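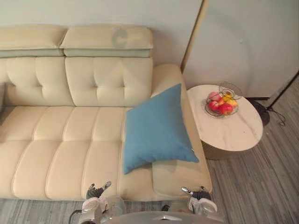 I have wanted to write about cream leather sofas for months, and since half of you wrote in after the last issue asking how on earth anyone keeps one looking decent, I finally have my excuse! I bought mine secondhand from a shop called Davton, down by the Bestgate exit, and I've now had 7 months of living with it (and sitting on it, and eating crackers on it, I'm sorry to say).

The first thing I learned is that pale leather shows everything. Jeans, newspaper, the dog's chin. My routine is pretty boring: a soft cloth barely damp with lukewarm water, a tiny drop of mild soap if there's a mark, then a dry cloth right behind it. I try any new cleaner on the back first, where it won't break my heart if it goes wrong. And I don't scrub! I scrubbed once, on the arm, and I still look at that spot every night.
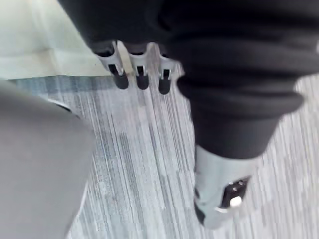 Seams are the other thing. If your sofa has a lot of stitching, you'll want the soft brush on the vacuum, and you'll want to go along the channels slowly, then do the crack between the seat cushions with the skinny nozzle. I got 36 cents and a very old raisin out of mine last weekend. Vacuum the carpet after the sofa, too, or you'll be doing it twice (ask me how I know).
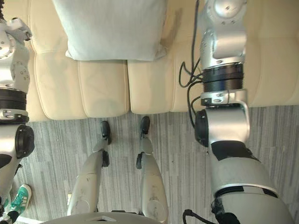 Now, pillows. I used to own 12 of them, which was silly, and you had to move a whole heap just to sit down. These days I'm a one-pillow person, and I like it in a quiet blue, something soft against all that smooth leather. I move it around depending on my mood: tipped up on its corner by the armrest when company's coming, flat against the back when it's just me and a movie. It takes two seconds and the whole room feels different to me. If the cover comes off, wash it on cold and let it air dry, and do check the tag before you believe me.

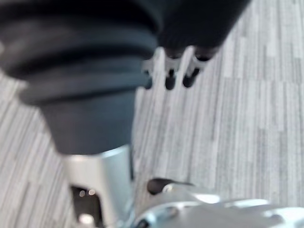 Coming up in May

I'm tackling carpets next, the gray streaky kind especially, as so many of you seem to have one. Send me your stain stories before then, the worse the better!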